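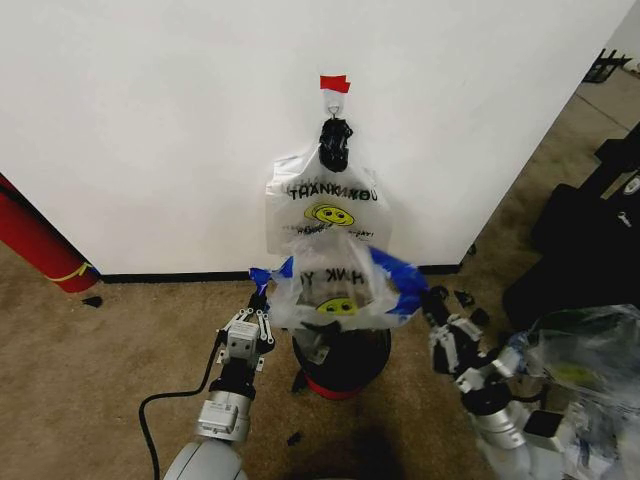

A "thank you" bag with a yellow smiley face, hung from a hook on the wall.

Players of Saludo on older consoles have waited since February to hear what will happen with the winter expansion, Hendville. On Fri 12 October the studio Sisitz confirmed that it will come to these machines, but without the online co-operative mode. I spoke with the lead designer by telephone the same evening, and the answers were more open than I had expected.

"We tried to keep it," the designer told me. "For a long time we had a version where 2 players could walk through the town together. It worked well until the market opened. Then there were too many characters to calculate, and the second player began to see people walking inside walls."

The town is the largest place the studio has made. It has 454 characters with their own daily plan, and on the older consoles this number goes down to 300. I asked if players will notice the difference.

"In the harbour, perhaps yes. In the small streets I think not. We removed mostly people who stood at windows. The ones who give you work, or who steal from you, are all still there."

The story itself is the same on every machine — it has 8 chapters, and the ending which was shown to testers in spring has been rewritten. The designer did not want to say why, only that the first one was "too kind to the mayor".

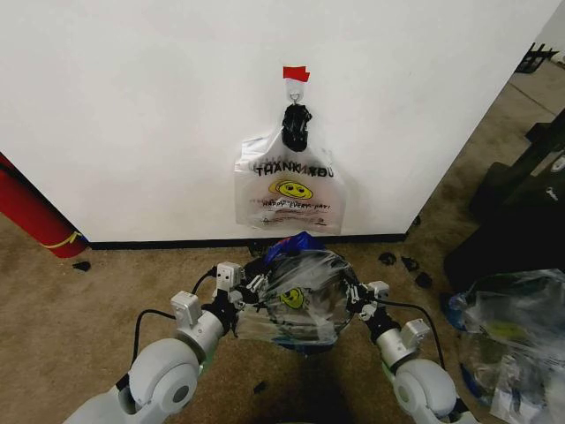

We spoke also about Seltar, the engine which Sisitz built for its first game and still uses today. Many players in the forum blame it for the long loading times. The designer does not agree completely.

"Seltar is old, and we know where it is weak. But the loading comes from how we saved the maps, and this was our own decision. We have changed it now. If you own the base game, you will feel it also there, after the update."

The update is free and must be installed before the expansion. Saved games will continue to work, but players who are in the middle of the lighthouse mission should finish it first.

About the price the studio is still silent. I asked if owners of older consoles will pay less, as they receive less. There was a short pause on the line.

"I would like that," the designer said. "It is being discussed, and I am not the person who signs it."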